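Killik Felt Storage Bin, Grey

2 min read
Print | E-mail 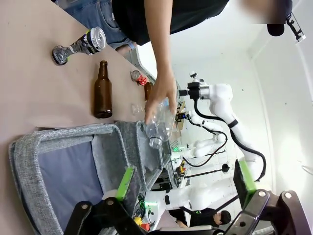 Home Storage > Bins & Baskets

I've sold the Killik for a good while now and I still get asked about sizes, so: it's 37 cm tall, it weighs 500 g and it folds flat when you want it out of the way. I keep one by the back door for empties and another upstairs for wool (far too much wool!). The felt is soft but holds its shape - no lining, so rinse sticky things first. Sponge it clean, please don't tumble dry. My friend Lutfa did and hers is now a hat. Charcoal is back in August, and postage is free on orders over £50.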